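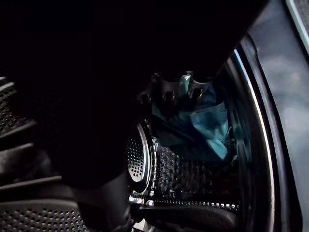
A teal-blue cloth in the drum of a front-loader.

Call for participants: the Skoltoncombe home laundry study

Do you believe what it says on the detergent bottle? We don't, or not yet, and we are looking for 30 households that feel the same way.

Most advice about washing clothes at home is repeated far more often than it is tested. Use less soap. Use more soap. Never wash colors with towels. Leave the door open. Some of it may be right. We would like to see it hold up in ordinary homes, with ordinary stains and people who forget a load overnight.

What you would do
Wash your laundry as usual for 60 days and keep a short log of each load: what went in, which cycle, how much detergent, and whether you were happy with the result. We will also give you 2 plain test cloths to wash along with your own things and mail back at the end. The log is dull. Please don't sign up if you hate filling in forms.

Who can apply
You need a front-loading washer at home that you use every week. Top-loaders are out this time. You must be 18 or older and live in the Skoltoncombe or Tosley area. Employees of detergent or appliance makers can't take part, and neither can anyone who sells "miracle" laundry products — we have had applications.

What you get
Your postage, a small gift card once the log is in, and a copy of the results, including the boring ones. We can't promise cleaner clothes.

How to apply
Send your washer's age and a line about the laundry tip you trust least to the Rona Household Testing office, Skoltoncombe. Applications close 27 March 2019. Results will be out in December.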